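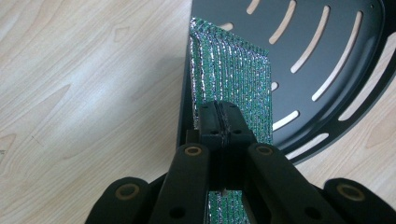 Danuta Mazurek wrote to us that in her district the street captains got the supporter list one evening before the canvass, and half of them had no time to open it. She asked if the list can go out by itself when a group is approved. It can, and this section shows how.

Home | Getting started | Groups | Canvass days | Help

Reading time: 7 minutes

4. Joining several supporter groups into one campaign

In Pletura, every support group begins as a separate group with its own coordinator, its own members and its own messages. When the groups decide to work for the same candidates, you can join them under one campaign. The groups keep their names. Only the lists, the calendar and the message templates become common.

Before you begin

You need the role of Campaign Manager. A coordinator can see the screens of this section but the buttons are gray for him or her. Please ask every coordinator to finish open imports first - an import which is still running will be stopped by the joining.

4.1 Create the campaign

1. Open Groups and choose New campaign.
2. Write the name of the campaign as the voters know it. In our screens the ward is called Grovach.
3. Add the candidates. If there are two candidates for different offices, enter both, each on a separate line.
4. Choose Save. The campaign now has the status Draft and no member can see it yet.

4.2 Invite the groups

1. In the draft, open the tab Member groups.
2. Choose Invite and type the name of the group or the family name of its coordinator, for example Kubiak.
3. Select what the group will share: contacts, calendar, or both.
4. Choose Send. The coordinator receives a message with the button Allow.
5. Wait until the coordinator presses Allow. The invitation stays open for 20 days and then it must be sent again.

Note: One campaign can hold up to 200 groups. If you have more, make a second campaign for the next district and connect the two calendars in Settings.

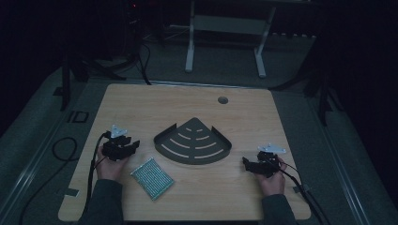
Fig. 4. Corner shelf and mat on the table.

4.3 Check for double contacts

The same supporter is often a member of two or three groups. Pletura compares the name, street and phone number and shows the pairs which look the same.

1. Open Contacts, then Compare.
2. For each pair choose Join or Keep both.
3. If the phone numbers are different, call the person before you join the records.
4. Choose Finish.

A list of 1,000 contacts can need a few minutes. You can close the window during this time.

Caution: After Finish, joined records cannot be separated. Export both lists first and keep the files in a safe place.

Caution: Do not join father and son who have the same name and address. Look at the year of birth.

4.4 Send the list automatically

1. Open Settings, then After approval.
2. Turn on Send list to street captains.
3. Choose the hour. We advise the morning - for example 7:00.
4. Choose Save.

The list goes only to captains who confirmed their e-mail address. The others are shown in red under Captains, and you can print the list for them from the same page.

If a group wants to leave the campaign, see section 6.

Text of this section: Chak-lun Choi

Related sections
Roles and permissions
Import of a paper list
Planning a canvass day
When a group leaves the campaign
Printing of street lists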